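Speaker notes: moving machine builders from point-to-point wiring to a shared device network
Landatier user day, afternoon session
Speaker: Josiane Mallet. Questions taken jointly with Pankaj Rastogi.

Slide 1. Opening
Good afternoon, and thank you for joining the session. My name is Josiane Mallet and I lead the integration group at Landatier. The next half hour covers how a small or medium machine builder can bring drives, valves and sensors from several suppliers under one master controller, and what we have learned about configuration files along the way.
Mention that the slides will be sent to all registered delegates in May.

Slide 2. Where most customers begin
Many of the machines we are asked to look at were designed over several years. The first version had a handful of digital inputs. Later versions gained a drive, then a second drive, then an operator panel. Each was wired back to the cabinet on its own cable.
Point out that this approach works well enough until somebody needs diagnostic data. A contact can report that a drive has stopped. It cannot report why.
Pause here and ask for a show of hands: who maintains more than one generation of the same machine?

Slide 3. The Brunet project
Brunet builds labelling machines. Their engineering manager, Graciela Barrientos, has kindly agreed to our discussing the work. The company wished to keep its existing controller and add a network master as a software library.
The machine has five nodes: three drives, a valve block and a remote input module. All five had to be running before the controller would release the main motion sequence.
State clearly that the choice of controller was the customer's and that we did not recommend a change.

Slide 4. Start-up order
The master reads the identity of each node, compares it with the stored configuration and downloads parameters where the two differ. Only then does it place the node in its working state.
In the first trials the valve block was slow to answer after power-up, and the master reported it as missing. The boot time limit was set at 600 milliseconds. Raising it to 900 milliseconds cleared the fault. Zhiqiang Duan, who carried out the trials, recommends measuring the slowest device before choosing any limit at all.
Do not read out the parameter table. It is in the handout.

Slide 5. Configuration files
Device description files deserve more attention than they usually receive. A supplier may issue new firmware without changing the file name. The project then holds two files that look the same and describe different objects.
Our present rule is that every file is stored with the firmware version it was tested against, and that the pair is released together. Brunet has adopted the same rule for its spare parts.
If time is short, skip the second half of this slide and go to the simulator.

Slide 6. Testing without the machine
Testen is our offline test environment. It lets the application talk to simulated nodes over the same programming interface that it will use on site. Node faults, late replies and wrong identities can be produced on request.
Stress that Testen does not reproduce electrical problems. Poor termination, long stubs and earthing faults must still be found on the real cable.
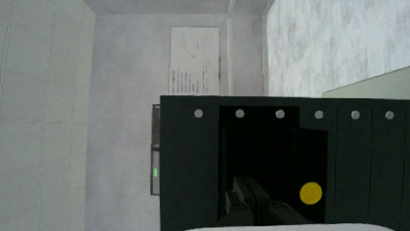
Simulated view: dark panel with a row of six grey dots along the top.

Slide 7. Replacing a node in the field
Mathis Gilbert of Wonis will be known to several of you from the service workshops. His team asked that a technician should be able to replace a drive without a laptop. The master now restores the parameters by itself, provided that the identity matches and the node address has been set correctly.
An incorrect address remains the most common cause of a failed replacement. Wonis prints the address on a label inside the cabinet door.

Slide 8. Points to leave on screen
Measure start-up times on the real devices.
Store description files and firmware versions as a pair.
Agree the node addresses before the cabinet drawings are issued.
Check termination at both ends of the bus.

Slide 9. Questions
Invite Pankaj Rastogi to the front. Questions on licensing should be passed to the sales desk. Questions on safety functions fall outside this session, and delegates should be directed to the safety talk that follows in the same room.
Collect the feedback forms at the door.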